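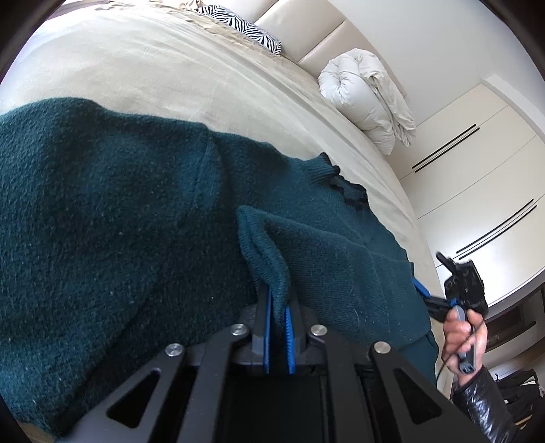

Salt, carts and quarrels: a morning with Waltraud Nägeli

When I first wrote to Waltraud Nägeli asking whether she might spare me an hour to talk about the salt road between Ulach and Vumberg, she wrote back by return of post (a proper letter, with a stamp) to say that an hour would be no use at all and that I had better come for the morning. I went for the morning and left at ten to four, having eaten a great deal of plum cake.

She has been reading the Ulach toll books for most of her working life, first as a schoolteacher with free summers and then, after she retired, more or less every day the archive was open. The books cover the second half of the 17th century, with gaps, and record every cart that paid to cross the bridge below the town. "People imagine it must be dull," she told me, pouring the coffee, "and of course some of it is terribly dull! You have a week with nothing but turnips. But then there's a man who refuses to pay, and the clerk is so cross with him that he presses the pen right through the paper, and you feel you're standing there next to them both."

The quarrel she knows best is the one between the two towns themselves. Ulach held the bridge and Vumberg held the salt, and each was quite certain that the other was robbing it. I had read that the trouble began with the raising of the toll in 1674, and I said so, rather pleased with myself. She shook her head kindly.

"It goes back further than that. The toll is when they start writing to the duke about it, so that is where the historians begin, as they have the letters. But if you look in the books you can see the Vumberg carters going round by the ford years earlier, whenever the river was low. They simply vanish in August. Then it rains and there they all are again."

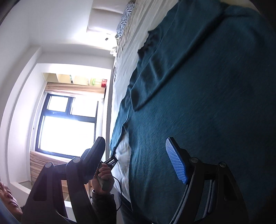
She found this out by making cards, one for each cart that carried salt, with the date, the carter's name where the clerk bothered to write it, and the load. There are 3132 of them, kept in shoeboxes under the stairs, and she let me pull out a handful and try to read her pencil. I asked whether she had ever thought of putting them on a computer, and she said that her nephew had offered, and that she had given him one box to see how he got on with it, and that he still had the box.

It was the cards that brought her together with Ulises Benavides, who joined us a little before lunch, having missed the first bus. He works on the merchant families who bought Vumberg salt and sold it on, chiefly the Betancur, who arrived in the valley with very little and within two generations owned over 200 mules. The pair of them have been exchanging notes ever since he wrote to ask her about a carter called Zunano, a name that had been puzzling him for months.

"I had Zunano in the family's accounts as a debtor," he said, "always owing, always promising to pay at Easter. I thought he was a poor man. Then Waltraud sent me her cards and I saw he was crossing the bridge every ten days with a full load. He wasn't poor. He was selling to somebody else!"

"To the army," said Waltraud, with evident enjoyment.

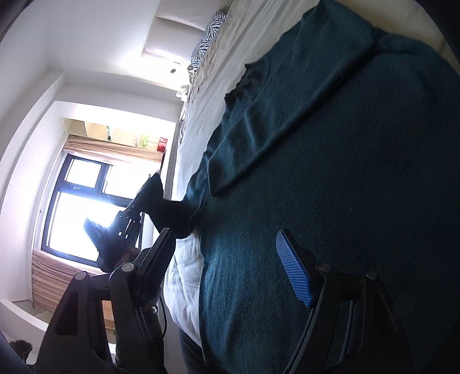

They don't agree about everything, I should say. He thinks the war made the salt road, and that without regiments to feed it would have stayed a track for farmers. She thinks the road was busy long before any soldier came near it, and that the war mostly made it dangerous. They went back and forth over this through the soup, quite happily, and I rather lost the thread when they got on to the price of barrels.

What I had really come to ask was whether there would be a book. Waltraud looked at the ceiling. There is a draft, it seems, with two chapters finished and a third that keeps growing, and Ulises is writing the part on the Betancur. In April they mean to walk the old road together from the bridge to the salt pans, which neither of them has done from end to end, and she would like to see for herself how steep it is above the ford.

"A loaded cart, in mud, in the dark," she said. "I have written about it so many times and I have only ever gone up there by car."

She cut me some more cake to take on the train, and Ulises walked me down to the station by way of the bridge. The present one is newer, but the toll clerk's window is still there in the wall on the Ulach side, bricked up to the height of my shoulder.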